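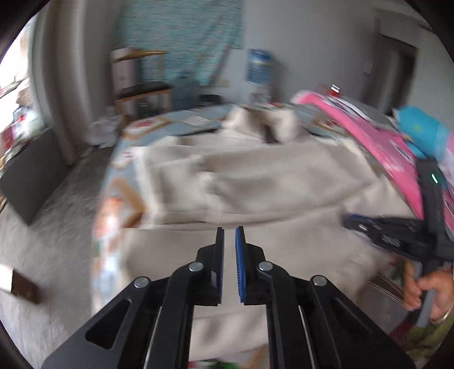

Slide 1. A bed, with two black grippers in front.

Bed Linen for Small Guest Houses: Buying, Washing, Replacing
Speaker notes, Rodel Castillo
Hamholm Lodging Owners' Meeting, Sep 9, 2024

Opening

Thank people for coming. Say who I am: I run the Trevor, a guest house with 16 rooms, and before that I worked in the laundry of a larger hotel. I do not sell linen. Stomora supplies ours and I pay the same prices as anyone else in the room.

The talk is on sheets, pillowcases and duvet covers. Towels are a separate problem and I will take towel questions at the end if there is time.

Slide 2. How many sets per bed

The usual advice is 3 sets per bed. One on the bed, one in the wash, one on the shelf. That works if you wash on site every day. If you send linen out, you need more, and how many more depends on how long the truck takes to come back.

When we sent everything out, we ran short every holiday weekend. I kept buying sheets to cover the gap, and then had too many in winter. Moving the washing in-house fixed that, but it took up a storage room and a good part of the morning.

Ask the room: who sends out, who washes on site? Adjust the next part depending on hands.

Slide 3. Fabric

Cotton percale feels crisp and wrinkles badly. Sateen feels smoother, looks better on day one, and in my experience snags and pills sooner. A cotton and polyester blend dries faster and needs less ironing. Guests rarely ask what the sheets are made of. They do notice if the sheet is rough or thin in the middle.

Do not get drawn into thread count. Very high numbers are often reached by counting the plies in the yarn. Feel a sample, wash it ten times, feel it again. Any supplier who wants your business will give you a sample.

We use blend for the bottom sheet and percale for the pillowcases. The bottom sheet takes the wear. The pillowcase is what touches the face.

Pass around the two fabric squares. Get them back this time.

Slide 4. Buy white, buy one size up

White can be bleached and matched. Colors fade at different rates and after a year no two are the same. We had a gray set that looked good in the catalog and ended up as dust covers.

Measure the mattress depth with the topper on. Fitted sheets that are a little too shallow pop off at the corners, and the elastic goes early from being pulled. Flat sheets last longer than fitted ones and fold better, but the bed takes longer to make. If your staff already know how to do a proper corner, stay with flat.

Mark the hems by size. We use a colored thread: red for twin, blue for queen, none for king. Iron-on labels come off in the dryer.

Slide 5. Washing

Most damage to sheets happens in the laundry room. Main causes:

Overloading. The sheets twist into a rope and the ones inside never rinse. Fill the drum loosely and leave space at the top.

Too much detergent. Leftover detergent makes cotton stiff and gray. If the rinse water is cloudy, cut the dose. Hard water needs a bit more; check with the town. Hamholm water is hard, so most people here will need a softener unit or a detergent made for it.

Bleach on everything. Use it on stains and leave the rest alone. Chlorine bleach weakens cotton, and some sunscreens leave marks that bleach will turn orange or brown. If you are near the beach, keep that in mind from May onward.

Overdrying. Take sheets out slightly damp and put them straight through the ironer or onto the bed to be smoothed by hand. A sheet that is baked dry will hold its creases.

Slide 6. Stains

Blood: cold water, right away, no heat. Makeup: dish soap, rubbed in before the wash. Coffee and tea: rinse from the back. Ink: try alcohol on a cloth, and be ready to lose the pillowcase.

We keep a separate bin for stained items on each floor. Before that, they went in with everything else, got dried, and the stain was set.

I put a dark washcloth by each sink for makeup. Fewer pillowcases thrown out. I don't have good numbers on it.

Slide 7. Keeping records

I used to do this on paper. Now it is a note field in Plultari, the booking program, next to each room. Housekeeping writes down when a set is pulled and why: torn, stained, thin, lost. Go through it once a season.

Last year's linen spend at the Trevor, leaving out towels and mattress protectors, came to 1,416 dollars. The largest share was pillowcases. Do not read out the whole table. People can see it.

Place the fall order in October. Stomora's lead times get longer toward the end of the year, and other suppliers have told me the same about theirs.

Slide 8. What to do with old sheets

Torn sheets: cut down for cleaning rags, or turn the good parts into crib sheets if you have someone who sews. Thin but clean: the animal shelter takes them, though ours does not accept fitted ones. Call first.

Badly stained: textile recycling bin behind the town garage.

Questions

Likely ones:

Duvet or blanket? Duvet with a cover changed for every guest. Bedspreads hardly ever get washed often enough.

Renting linen? Worth pricing if you have no room for machines. Read the part of the contract on lost items before signing.

Mattress protectors? Yes, on every bed, and keep 2 spares per floor.

Handouts are on the table by the door. Spare copies in the green folder.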